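Buying a Line-Following Robot for a Running Track: Planning Tips

These notes are for clubs and schools thinking about a small wheeled robot for track work, either as a pace-setter that follows a lane line or as a cart that carries cones and timing gear between stations. Most of the advice comes from planning our own purchase at Umwood, where we run a training group on a synthetic track with painted white lanes. The same points apply if you are building one in a home workshop.

Start with the job

Write down what you want the robot to do in one or two sentences before looking at any prices. Ours read: "Hold a set pace beside a runner for 8 laps, then stop where we can reach it." That one line ruled out half the catalog. A cart that hauls gear needs torque and a low deck. A pacer needs speed, good steering and a battery that does not sag toward the end of a session. Machines sold as both usually cost more and do one of the jobs poorly.

Find out your top speed early. Walk the price list with your fastest group in mind, then your slowest, and decide which one you are buying for. Aarti Rawat, who coaches our juniors, pointed out that they would use it more often than the seniors, and that brought the speed we needed down a good deal.

Walk the track first

Do this before you ask for a quote. Take a notebook and a tape measure and write down the width of the lines, how faded they are, and whether any are broken or painted over. A camera that reads a fresh white line easily may lose a worn one. Make a separate note of the bends. Straights are easy for almost any unit, and the curve along the infield is where the cheaper ones drift.

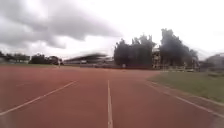 Go back at a different time of day and look at the same lines again. Low sun, heavy cloud and floodlights all change the contrast between paint and surface. If your sessions are on a Thursday evening, test on a Thursday evening. Ask the seller for a demo on your own track. A showroom floor with black tape on it will tell you very little.

Check with whoever owns the surface too. Some owners set a weight limit for wheeled equipment or want soft tires only. Get the answer in writing and keep it with the quote.

What to put in the budget

The robot itself was only part of our total. The other lines were:

Spare battery and a second charger
Soft tires, two sets
Rain cover for the electronics
Lockable storage box
Remote stop button, plus a spare
Insurance for use around other people
Repairs in the first year

We set aside 19 percent of the purchase price for repairs and parts. Devendra Sachdeva, who keeps our equipment, wanted more, and he was right to ask. Tires went faster than we had planned for.

Comparing quotes

We had quotes from Bakitz and from Sengar. They were hard to compare at first. One included the charger and delivery, and the other listed them separately. Make your own table and fill in every box yourself. If a seller leaves a box blank, call and ask.

Ask for run time at your pace with your load. A figure of 100 minutes on a spec sheet may have been measured at walking speed on a smooth indoor floor. We planned on 60 minutes of real use per charge and built the session around that, with the spare battery kept for cold evenings.

Ask how long software updates are included and what happens afterward. Ask whether you can buy a single wheel motor or have to replace the whole drive unit.

Rent before you buy

If renting is possible, do it for a few sessions in March or whenever your season gets busy. We rented a Dulska cart for a short spell and learned that our gate was too narrow for it – a cheap lesson compared with finding out after delivery. Measure gates, ramps and the storage room door, and write those numbers on the same page as your track notes.

Safety and storage

Decide who carries the stop button and make it one person per session. Keep the robot in one lane and tell other track users which lane it is. Store the battery indoors, off the floor, and follow the maker's directions for how much charge to leave in it. Wipe the wheels and the camera window after each use with a damp cloth. Grit from the infield gets into the wheel hubs, so brush those out once a week and check the screws on the axle covers while you are down there.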